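Kitchen counter

A kitchen counter, also called a countertop, worktop or benchtop, is a raised horizontal surface in a kitchen used for preparing food, setting down dishes and holding small appliances. It is usually supported by base cabinets, by a low wall, or by legs. The term may refer to the surface alone or to the surface together with the structure beneath it. In American usage the two meanings are seldom kept apart, while in the building trades "countertop" is reserved for the upper slab or sheet.

History

Before the modern period most household kitchens had no fixed counter. Food was prepared on a freestanding table, which also served for eating, sewing and other household work. Water was carried to a basin, and pots were kept on open shelves or hung from hooks. The large worktable remained the main preparation surface in many farmhouses well into the twentieth century.

Built-in surfaces became common as piped water and gas reached city apartments. A sink fixed to a wall needed a drainboard beside it, and the drainboard was in time joined to neighboring cabinets. Household writers of the late nineteenth and early twentieth centuries urged that the sink, the stove and the place for preparing food be set close together, so that the cook would take fewer steps. The continuous counter, running without a break along one or more walls, followed from this advice and was well established in new housing by the middle of the twentieth century.

The removal of the wall between kitchen and living room in later decades gave the counter a second role. It came to mark the edge of the kitchen, and its outer side was often finished in the same material as its top because it could be seen from the rest of the home.

Layout

Counters are commonly grouped by their plan. A single-wall kitchen has one straight run. A galley kitchen has two facing runs with a passage between them. L-shaped and U-shaped kitchens turn one or two corners, and the corner itself is often the least used part of the surface. An island stands free on all sides, while a peninsula is joined to a wall or another run at one end.

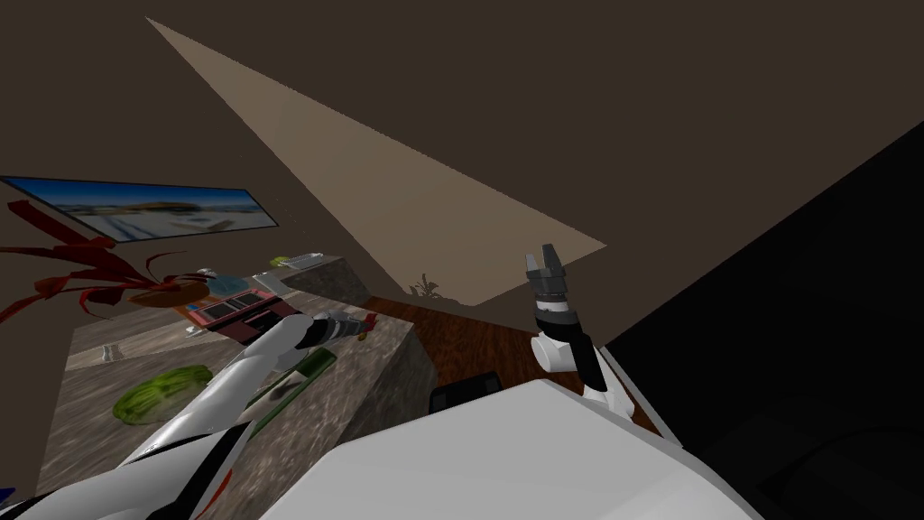

The amount of clear surface matters more to daily use than the total length. A long counter broken up by a sink, a cooktop and a row of appliances may offer less working room than a short one left open. Designers therefore try to keep at least one unbroken stretch between the sink and the cooktop, where most cutting and mixing takes place. A smaller landing area is usually placed beside the refrigerator and another beside the oven, so that hot or heavy items can be set down at once.

Height and depth

Standard counter height in the United States is 36 inches, and standard depth is a little over 24 inches, allowing the top to extend slightly past the face of the cabinets. These measurements suit a person of average height who is standing. Lower surfaces are preferred for kneading dough and for use from a seated position, and accessible kitchens may include a section with open knee space below. Bar-height surfaces, usually 42 inches high, are used on the outer side of islands and peninsulas.

Materials

Natural stone. Granite and marble are cut into slabs, polished or honed, and laid over the cabinets. Granite is hard and resists scratches. Marble is softer and is marked by acids such as lemon juice and vinegar, but it is valued for its veining and for its cool surface, which is well suited to pastry. Most natural stone is treated with a sealer that must be renewed from time to time. Slate and soapstone are also used.

Engineered stone. Ground quartz is mixed with resin and pressed into slabs. The result has an even pattern and needs no sealing, although the resin can be damaged by very hot pans. Cutting the material dry releases fine silica dust, which is a serious danger to the lungs of workers, and many authorities now restrict the way it may be fabricated.

Laminate. Layers of paper and resin are bonded under pressure and glued to a board. Laminate is light and low in cost, and it can be printed to look like wood or stone. It cannot be sanded or repaired easily, and water entering at a seam may cause the board to swell.

Wood. Strips of hardwood are glued together with the long edge or the end grain facing up. Wooden counters are quiet to work on and can be sanded when worn. They must be oiled or varnished, and they are at greatest risk around the sink.

Other surfaces. Ceramic tile, stainless steel, poured concrete and solid acrylic sheet are all in use. Stainless steel is the usual choice in restaurants – it can be cleaned thoroughly and is not harmed by heat.

Edges and supports

The front edge of a counter may be square, rounded, beveled or shaped to a more ornate profile. Rounded edges chip less readily and are often chosen for homes with small children. In a waterfall edge, the slab is turned down at the end of the run and carried to the floor. Veined stone used in this way is generally cut from one slab, and the fabricator tries to match the pattern across the joint.

Heavy slabs require level cabinets and, where the top extends well beyond its base, brackets or hidden steel bars. Cutouts for sinks and cooktops are weak points, and the narrow strips in front and behind may crack if the slab is lifted carelessly.

Lighting

Because a person working at a counter often stands between the surface and the ceiling light, overhead fixtures alone tend to leave the work area in shadow. Lamps mounted under the wall cabinets are the usual remedy. Pendant lamps are common over islands. Daylight from a side window is considered pleasant for food preparation, but a low sun can produce strong contrasts between bright patches and dark corners. Pale walls and ceilings spread the available light, and darker finishes absorb much of it.
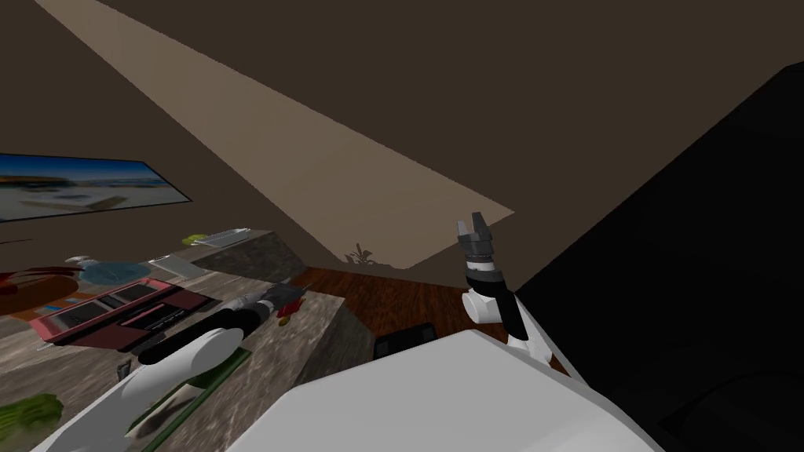

Stone-patterned counter with dishes, in a room with a dark ceiling.

Care and hygiene

Household counters are normally cleaned with warm water and mild soap. Abrasive powders dull polished stone and scratch acrylic. Bleach may discolor laminate and should be rinsed off promptly. Surfaces that have been in contact with raw meat or eggs should be washed before they are disinfected, as disinfectants work poorly on a soiled surface. Separate cutting boards for raw meat and for produce reduce the risk of carrying bacteria from one food to another.

Stains in natural stone are sometimes drawn out with a poultice, a paste that is spread over the mark and left to dry. Etching by acid is a change in the stone itself and can be removed only by repolishing.

Use in the household

Counters attract objects that have no direct link to cooking, among them mail, keys and chargers. In a household study carried out for the Ridgeway housing survey, Tobias Kasprzak and Radosław Jasińska recorded the use of kitchen surfaces in 144 apartments on a Saturday in May. In 41 of the apartments, the longest counter was used mainly for storage, and meals were prepared on a table or on a board laid over the sink. The authors suggested that shallow shelves near the entrance would free more working room than a longer counter. Their study did not cover detached houses.

See also

Backsplash
Butcher block
Cutting board
Kitchen island
Kitchen work triangle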